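Courses > Screen Studies > Making Props and Costumes for Film > Week 5 notes

Week 5: Ageing, weathering and the "lived-in" costume

6 min read | 2 comments | 14 shares

Hello all, these are the notes from the session, tidied up a bit because I talk too fast and half of you were still writing when I moved on. Sorry about that! If you missed it, read these alongside chapter four of the reader and you'll be fine.

We started with the question I always start with, what has this costume been through before the film begins? A space miner's jacket in the opening shot has (in the story) years of work behind it, and the audience needs to feel that in about a second and a half. They won't think "oh, nice frayed cuff". They'll just believe the person wearing it, or they won't.

Our main case this week was Stirnance, the low-budget science fiction feature I worked on years ago, long before I had any sense. The wardrobe was run by Abundio Cuevas, who had come from theatre and was used to costumes being seen from thirty feet away. On film you get the collar in close-up, forty times bigger than life, and he had to relearn nearly everything in the first fortnight. We made 235 separate pieces for that film, counting gloves and belts, and I think I sanded the knees of most of them.

Abundio's rule was to age from the body outwards. Put the thing on somebody, get them to sit, kneel, reach and climb a ladder, and mark with chalk where the cloth creases and rubs. Those are your wear points. Then you take it off and go at the chalk marks with sandpaper, a cheese grater (really, the cheap kind is best) or a wire brush. If you start with the garment flat on a bench you end up with even, all-over dirt, and it looks like somebody rolled it in a flower bed. 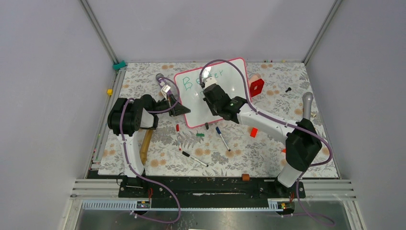 So how dirty should a costume be on the first day of shooting?

Less dirty than you think, and a good step cleaner than it needs to be by the last scene. You can always add more, and getting it off again is a nightmare, especially with anything oil-based. Remember too that scenes are hardly ever shot in story order, so you need to know which stage of wear belongs to which scene before anyone steps on set.

That brings me to multiples. On Stirnance the lead had a quilted flight suit in four stages: clean, worn, torn and burnt. Each stage had a double for stunts, which makes eight suits, and then the burnt one got properly burnt by accident (a heater, don't ask), so nine. Label them inside the collar. Photograph each stage front, back and both sides, and keep the prints in the wardrobe book with the scene numbers written next to them. When I asked Abundio what he'd have done differently, the only thing he said was "bigger labels".

Money came up, as it does every year. The whole ageing budget was £1,885, and over £324 of that went on one batch of dye that dried the wrong colour. It was meant to be a sort of engine-oil brown and it came out plum. We used it on the villagers in the Cortés colony scenes and people still tell me how clever that was, so there you go.

A few of you asked about helmets. Hard surfaces are a different job and we'll do them properly next time, but the short version is: silver paint first, then your top colour, then rub back at the edges so the silver shows through like bare metal. Keep the scratches going in directions that make sense. A helmet gets bashed on doorways, so the top and the brow take most of it.

For next week

Watch the first twenty minutes of Ernano and of Tidotow, with the sound off if you can stand it. Pick one costume from either film and write a page on its history, using only what you can see on the cloth. Where does the character carry things? Which hand do they favour? Has anything been mended, and was it mended well?

Bring an old cotton shirt as well, one you don't mind losing. Light colours show the work better. I'll have the sandpaper and the tea.

2 comments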